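Uva drops delivery fee, raises the minimum

Grocery chain Uva says shoppers in Stomevham will save money from December, when it scraps its delivery fee. The minimum order goes up to 30 dollars the same day, a detail left to the last line of the notice. The chain says 3,195 households asked for the change. It has not said what they were asked.
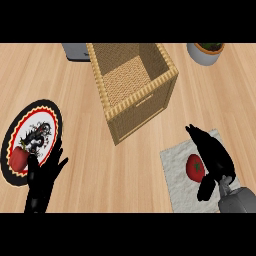
Rival Asura tried the same thing and dropped it after 6 months. Uva would not say how long its offer will run.

Comments (2)

pearhill: So I buy more to save. Great.

dk_north: Still cheaper than Asura.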